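Olus 40 Brushed Cotton Flannel, Yarn-Dyed Check

Product code: OL40-YD
Sold by: Marsden Cloth, trade and retail
Page last revised: 4 May 2024

Summary

Olus 40 is a mid-weight cotton flannel, woven in a 2/2 twill and brushed on both faces. It is intended for overshirts, work shirts, pyjamas, loose jackets and linings. The cloth is supplied in full rolls of 40 metres or cut to length from one metre upwards, in half-metre steps.

The yarn is dyed before weaving. Colour therefore runs through the cloth and the check reads equally well from either side. Printed flannels are listed separately under the Jirniten range and should not be mixed with Olus 40 in one garment, as the two shrink at different rates.

Specification

Composition: 100% cotton, ring-spun
Weave: 2/2 twill
Finish: brushed both faces, sanforised
Weight: 190 g per square metre, finished
Usable width: 148 cm
Roll length: 40 m
Shrinkage, first wash at 40 degrees: up to 4% in length, up to 3% in width
Colour fastness to washing: 4
Colour fastness to rubbing, dry: 4
Colour fastness to rubbing, wet: 3 (dark shades), 3 to 4 (all others)
Pilling after 2,000 rubs: 3 to 4

Fastness and pilling grades are on the usual scale of 1 to 5, where 5 is best. Tests are carried out on one piece from each dye lot. A copy of the lot sheet is sent with full rolls and can be requested for cut lengths.

Nap and handling

The nap lies in one direction, towards the cut end of the roll. The effect is slight in pale shades and plain to see in dark ones. All pattern pieces should be laid the same way up. An allowance for this is not included in the lengths given on most commercial patterns, so check the layout before ordering.

Brushing raises loose fibre at cut edges. Pieces left unfinished for more than a few days will fray by 3 to 5 mm, more where they are handled often. Overlock or zigzag each piece after cutting if the work is to be put aside. Flat-felled seams are recommended for side seams and armholes. French seams are workable on the body but bulky at the sleeve head.

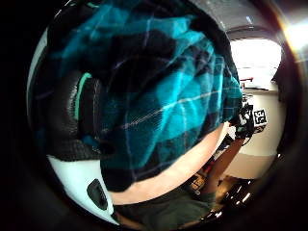

Cuffs and collars need a light woven interfacing. Fusible types bond adequately to the brushed face, provided the iron is held for the full time stated by the interfacing maker and a press cloth is used. Non-woven fusibles tend to lift at the corners after repeated washing and are not advised for shirts that will be laundered weekly.

Collar stands can be faced in plain poplin to reduce thickness at the neck. Vokano shirting, also stocked here, is a suitable weight and shrinks at a similar rate once both cloths have been pre-washed.

Matching the check

Each check design has its own repeat, given on the shade card in centimetres, length by width. The lengthwise repeat may vary by up to 2 mm over the roll. On a long garment it is better to match at the hem and underarm and to ease any difference between them than to match at one point only.

To work out extra cloth for matching, add one full lengthwise repeat for each main pattern piece: back, each front, each sleeve. Yokes, pocket flaps and cuffs may be cut on the bias, in which case no matching is needed, but a stay is required along the yoke seam.

Uneven checks, marked U on the shade card, do not mirror about a centre line. Left and right fronts cut from them will match at the hem line but the order of the stripes will run the same way across both fronts. Fold the cloth only after confirming which type has been supplied.

Sewing

Needle: universal, size 80 or 90
Thread: core-spun polyester, ticket 120
Stitch length: 2.5 mm for seams, 3 mm for topstitching
Presser foot pressure: reduce slightly, or use a walking foot

Clean the bobbin area after each garment. Lint from the brushed faces packs beneath the feed dogs and will shorten the stitch.

Care

Pre-wash all lengths before cutting, at the temperature the finished garment will be washed at. Wash dark shades apart for the first two washes. Dry on the line or tumble on low. High heat flattens the nap and increases pilling. Do not use fabric softener on garments for children's nightwear. Olus 40 has no flame-retardant finish and is not supplied for nightwear that must meet a flammability standard.

Availability

At the April stock count, 3,348 metres were held across all designs, of which 1,729 metres were in full rolls. Designs marked with an asterisk on the shade card will not be rewoven. Orders for these are filled from a single dye lot where possible and the customer is contacted before a second lot is used.

Cut lengths are sent folded. Full rolls are sent on a card tube, wrapped, and should be stored flat and away from direct light. Cut cloth can't be returned unless faulty. Faults found at inspection are marked with a white string at the selvedge and 20 cm is allowed for each.

Contacts

Trade accounts and full rolls: Wyn Prothero
Cut lengths and samples: Hạnh Hà
Lot sheets and test results: Kieran Greenwood

Related products

Vokano cotton poplin, 115 g
Jirniten printed flannel, 160 g
Marsden woven fusible, light, white or charcoal
Olus 40 shade card, swatches stapled, price refunded on first roll order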